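Tote (storage bin)

A tote, in the sense I use it here, is an open-topped rectangular bin for holding loose things while they wait to go somewhere else. People also say bin, tub, crate or box, and I've heard all four in one sentence at the Padgate stockroom, where I sorted returns for two winters. I keep this entry going with Azlan Ong, who handles the parts on measurements and puts up with my digressions.

Shape and size
Most totes have a flat floor and walls that lean outward a little toward the rim. The lean lets empties nest inside each other – a stack of 30 of ours stood in a corner and took up hardly any room. The common Skallham pattern is 700 millimeters long and holds 84 liters, though I wouldn't fill one to the top with anything heavier than towels. Some have a small hole in the floor for draining after a wash. Others are solid, and you tip them over a sink and get your shoes soaked.

Color
Gray is the usual one. Caroline Were, who bought for the Mandutura stores, told me she once ordered 200 in yellow and went back to gray by February (the yellow showed every scuff, she said, and I believe her!).

Wear
Floors scratch first, then the walls just below the rim, where things get dropped in and dragged out. Scratches are harmless. Cracks at the corners are what I look for, and a cracked tote goes to Holovko for regrinding.

Mixed contents
Small household plastics are awkward to store together. Scoops slide under things, and round containers roll to whichever wall is lower. I put the long pieces in first and the round ones last – Azlan does the opposite.

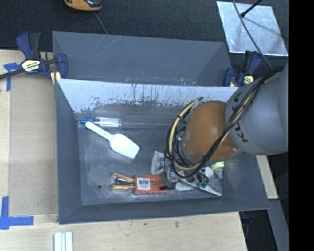 Can totes with sloping walls be stacked when they're full?
Only if they have lids or fold-in bars at the rim. Without those, the upper one drops into the lower one and squashes whatever is in it.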